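Forums > House and Home > Tidying and Storage > White bags: keep, fold or bin?

Home | New posts | Search | Members | Log in

White bags: keep, fold or bin?

plinthwatcher
Posted 1 August 2018

I have reached the age where I own a drawer of bags for putting bags in. White ones, mostly. Paper carriers from the bakery, thin plasticky ones from the chemist, a couple of cloth ones that came round shoes I no longer have. They have been going in there since we moved to Istine Road and the drawer now opens two inches and then argues.

My other half wants the lot gone. I want them flat, sorted and somewhere I can get at them. I have given up an evening to it and managed one layer. The trouble is that they all look the same once they're in a heap, and you only find out what a thing is by picking it up, by which time it has unfolded itself.

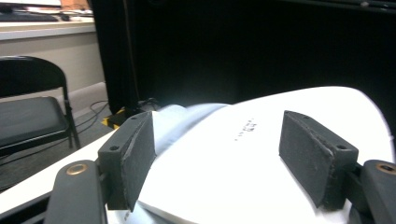
Anyway, what I'm after is a method. Do people fold, roll, or stuff? And is there any sense in keeping paper and cloth together, given that it's all going in the one drawer whatever I decide?

marrowfat
Stuff. Get one big bag, hang it on the back of a door, stuff the others in it. My mother did it, her mother did it, and the door is still up.

Killuvura
Can't agree with stuffing, sorry. You end up with a sort of fabric boulder and you only ever use the top three. The ones at the bottom go brittle and come out as confetti. I fold mine into triangles like samosas. It takes an evening, and you'll feel smug until roughly the next shop.

marrowfat
An evening! For bags!

Killuvura
I didn't say it was a good evening.

tepid_kettle
Triangles work for the plastic sort and nothing else. Paper wants to go back along its own creases or it sulks. Press the bottom flat first, then the sides in, then lay it under something heavy overnight. I use a Selteck catalogue, all 2420 pages of it, which has never been any use for anything else.

Cloth you can roll. Anything with a drawstring, pull the string out long before you roll it and wind it round at the end.

plinthwatcher
Thank you, that's more like it. The creases are where I've been going wrong on the paper ones, I think. I'd been folding them in half wherever I happened to be holding them.

What about tissue? There's a fair bit of it in with the bags, all scrunched. I've been smoothing it out on the table and it lies there for a bit and then creeps back up.

tepid_kettle
Cool iron, no steam, tea towel over the top. Or bin it. I'd bin it.

oldgasometer
Bin the tissue, bin the paper, keep 7 cloth ones and get on with your life. I did a clear-out in February and put twenty carriers in the recycling, and I have missed precisely none of them. How many bags does one household need to have on hand? What are you all carrying?

Killuvura
Presents. Bottles. Wet swimming things. Other bags.

marrowfat
Lent a decent paper one to my neighbour with some plums in it and never saw it again. So I'd say keep at least one spare for when people let you down.

oldgasometer
You gave someone plums and wanted the bag back?

marrowfat
It had string handles.

Cheng_and_Sons_fan
Coming at this from the other side, I think the drawer is the problem. Drawers are for things with edges. Stand your folded bags upright in a shoebox, like files, paper at the front and cloth at the back. You can see the lot at once and pull one out without the rest following. I did ours that way two years ago and it has only been knocked over by the cat.

Killuvura
Upright is fine for paper. Cloth just slumps and takes its neighbours down with it.

Cheng_and_Sons_fan
Pack it tighter.

Killuvura
Then you can't get one out, and we're back to the boulder.

plinthwatcher
Right. Paper along its own creases and under a catalogue, cloth rolled, tissue out (I've kept two sheets, don't tell oldgasometer). I'm going to try the shoebox for the paper only. Only snag is that the shoeboxes are in the cupboard, inside other shoeboxes.

oldgasometer
I'll wait for that thread.

You must be logged in to reply to this topic.

Contact us | Forum rules | Back to top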